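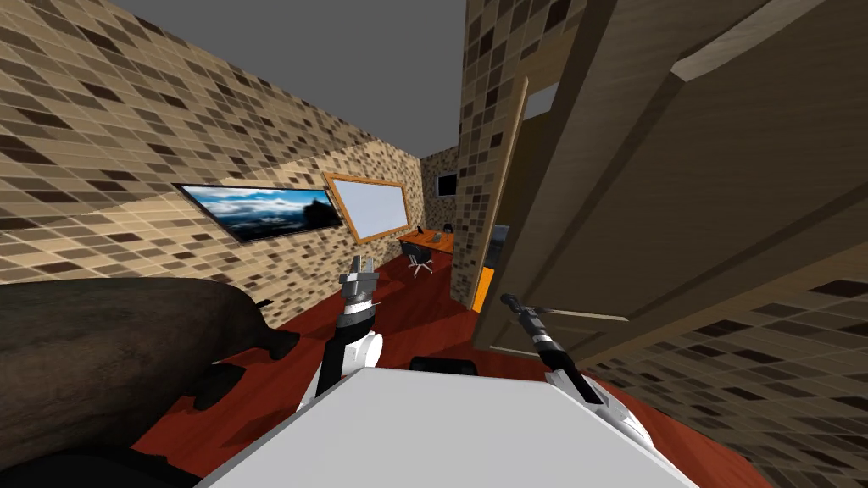
Sim-trained door policy holds up with junk in the room, Hunddale group says

2020-11-15

Two-arm robots that learn to open and pass through doors in simulation usually learn one room too well. Swap the wall finish, move a desk, and the success rate drops. A small group at the Hunddale lab thinks it has a cheap fix, and put out a short report on it this weekend.

The method is called Porero. Basic idea – build the training rooms badly on purpose. Tiled walls, loud floor colors, office furniture, a big animal figure standing right next to the robot. Textures and objects get drawn at random with very little regard for what belongs in a room. The door and the doorway stay physically sensible, everything else is up for grabs.

"We spent a long time making nice rooms," said Dougal Innes, who leads the simulation side. "The policy liked the nice rooms and nothing else."

The team generated 1,275 rooms in its in-house simulator, Grelero. Each one has a door, a doorway and a mobile base with two arms and two-fingered grippers. Training used 600 of them. Another 200 were held back for testing and the rest went to tuning and to a set of ablations that the report only half describes.

On the held-back rooms the Porero policy got the base through the doorway in over 3 of every 4 tries. The same network trained on tidy rooms managed less than half. Both got the same number of training steps, same reward, same camera placement.

Most of the gain seems to come from large objects close to the base. Random textures alone helped a little. Random textures plus something bulky beside the robot helped a lot, and Hatice Kurtuluş, who ran the ablations, thinks that's down to the arms. With an obstacle at one side the policy has to keep that arm folded up or upright while the other one reaches, and it learns to do so early. In empty rooms it swings both arms wide and then clips the door frame later on.

Failures are mostly at the door itself. Doors already standing part open were the worst case, the gripper tends to go in low and misses the edge. Kurtuluş says a second camera at the wrist might sort it out but they havent tried it yet.

No hardware results so far. Thats the obvious gap and the report says so in its first paragraph. Tests on a physical robot are planned for January in the Núñez building, where the group has use of a corridor with two doors. Innes wouldn't guess at a number – "lower than in sim, ask me after."

Code for the room generator is to be released with the hardware results. The policy weights may come sooner, no date given.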